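台所用品の仮置きと片付け手順に関する調査 実習報告

1.目的
共同キッチンでは、調理の途中で食品と器具が同じ台に並び、片付けに時間がかかる。本実習では、台の上に置かれた物をどの順に戻すと作業が短くなるかを調べた。

2.方法
場所は学生寮Staltleyの共同キッチンである。水切りかご、皿、調味料の容器、果物を白い台に置き、全部を所定の場所に戻すまでの時間を測った。置き方は毎回変えた。手順は「食品を先に戻す」と「器具を先に戻す」の二通りとし、それぞれ30回行った。器具の購入費は2,000円以内とし、雑貨店Ginunanoで1,983円分をそろえた。
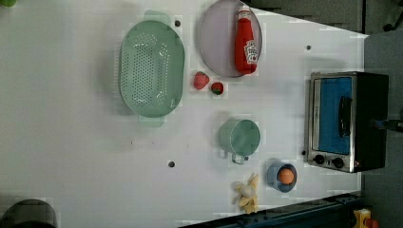

測定は、最初の物に手を触れた時点から、台の上に何もなくなった時点までとした。台を拭く時間は含めない。いちごのように傷みやすいものは、どちらの手順でも片手で一つずつ運んだ。記録には表計算ソフトのClirkenを使った。

3.結果
合計時間は、食品を先に戻す手順のほうが短く、2,832秒であった。器具を先に戻す手順では、皿の上に調味料の容器が載っている場合に、容器をいったん台に移す動作が増えた。水切りかごは取っ手を持てばすぐに運べたため、順番による差は小さかった。

4.考察
差の多くは、物が重なっているときの置き直しから生じたと考えられる。ただし測定者が一人であり、後半は作業に慣れていた可能性がある。手順を交互に行わず、食品を先に戻す回を後半にまとめたことも影響したかもしれない。次回は順番を入れ替え、深さのあるWanの鉢も加えて測定する予定である。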